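The first thing I learned at Gritance is that it takes five people a whole morning to argue over what counts as a tidy bedroom. I'd gone up on a Tuesday in May, expecting a lab with a big red button in it, and got a furnished room with a bed, a kettle down the corridor and a very long list on a clipboard.

The list belongs to Xiomara Esposito. She runs the collecting side of a project called Whitfield, which wants a robot that can do the sort of jobs you put off on a Sunday evening: picking clothes up, straightening bedding, moving the things that have drifted on to the wrong surface. The software that will one day do this on its own is called Gratura, and at the moment it mostly learns by being shown. Somebody steers the robot through a job from start to finish, every movement and every camera view gets saved, and that's one example. Then they mess the room up a bit differently and do it all over again.

And again. And again! The target for bedrooms alone is 600 examples, and a decent day brings in 40.

I was given a go before lunch, after a short talk about not yanking anything. You wear a pair of gloves that send your finger movements over to the robot, and my brain simply refused to accept the delay (it's tiny, but you feel it, like talking on a bad phone line). I kept closing my hand too early. What I hadn't thought about was how much I rely on my fingertips without looking, and now all I had to go on was the view from down by the fingers themselves, pale pads on black tips, with the bits of silver catching the light every time I moved.
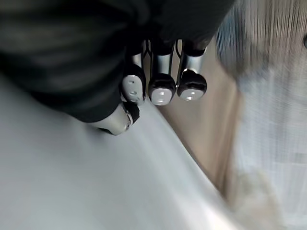 Why collect so many examples of the same job?

Because the job is only the same to us. A shirt dropped on a bed lands in a new shape each time, and a system that has seen ten shapes will be stumped by the eleventh. The more starting points it has been shown, the better its chances with one it hasn't.

Xiomara is very firm on this point, and it's why she gets cross with tidy-minded operators. When she started, people would drop the clothes in more or less the same spot on every run, quite without meaning to, and the robot became brilliant at that one spot. Move the sock a hand's width to the left and it grabbed at thin air. Now the clipboard tells you what to drop and where, and there's a column for "thrown from the door", a technique I turned out to be rather good at.

Mistakes are kept as well, which cheered me up no end. If you fumble a sleeve and then get hold of it properly, that's a useful recording, as it shows the way back from a bad grip. If you fumble it and give up, it goes in a separate folder. I made a healthy contribution to that folder.
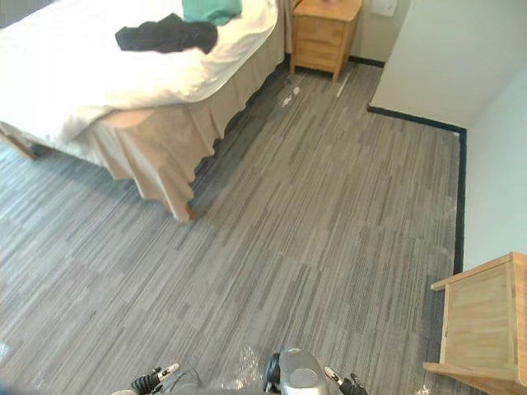 I spent the afternoon next to a woman who checks recordings, and it's slower work than the steering. She plays each one through, marks where one step stops and the next begins, and types a plain sentence saying what the job was. The sentence matters more than I'd guessed. With a black garment in a heap on the white duvet and a teal cloth lying beyond it, "pick up the clothes" could mean one thing or both, and two checkers will happily write two different sentences. So they have house rules. Name the colour, name where it's going, don't say "stuff". She let me label 2 recordings and changed most of my words.

Down the corridor they're getting a second room ready, this time a kitchen, under the name Finska. I asked Xiomara whether she was looking forward to it and she made a noise I can't spell. Cutlery, she said. Wet cutlery. She was already ruling up a new clipboard, and she wanted to know if I could come back and throw some tea towels.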